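Triststead food bank opens Thursday evenings

Triststead Food Bank will open on Thursday evenings from May, after 97 households asked for a later session. Doors open at 6 pm and no appointment is needed.

"Many people finish work after we close — this should help," said manager Amerley Gyamfi.

Komness Bakery will supply 40 loaves a week.
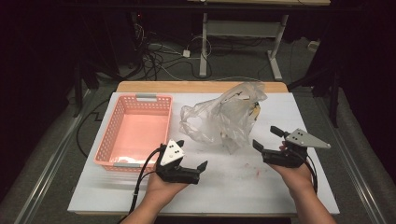 Issue 20

Baskets and carrier bags are welcome. To donate fruit or tins, contact Kwabena Antwi at the Cifuentes Road office.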